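Relatório de progresso – Projeto Fullier, inventário de resíduos da construção
Período encerrado em quinta-feira, 26 de março

Foram vistoriadas 91 obras no município de Skavevlow, com 921 registros lançados na base. A pesagem seguiu o protocolo aprovado – quatro frações por canteiro, com balança aferida no início de cada turno. A fração cerâmica aguarda revisão dos fatores de conversão.

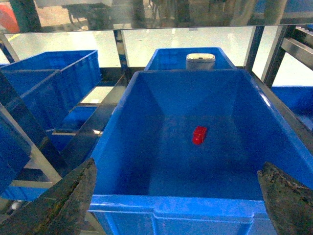
Segundo Dayana Olvera, os fatores em uso superestimam a massa do entulho misto e convém recalculá-los antes de fechar a série. A equipe acatou a observação e reprocessará cerca de 60 registros.

A execução financeira segue o cronograma. O saldo de diárias será remanejado para ensaios de umidade, e a próxima prestação de contas está prevista para junho.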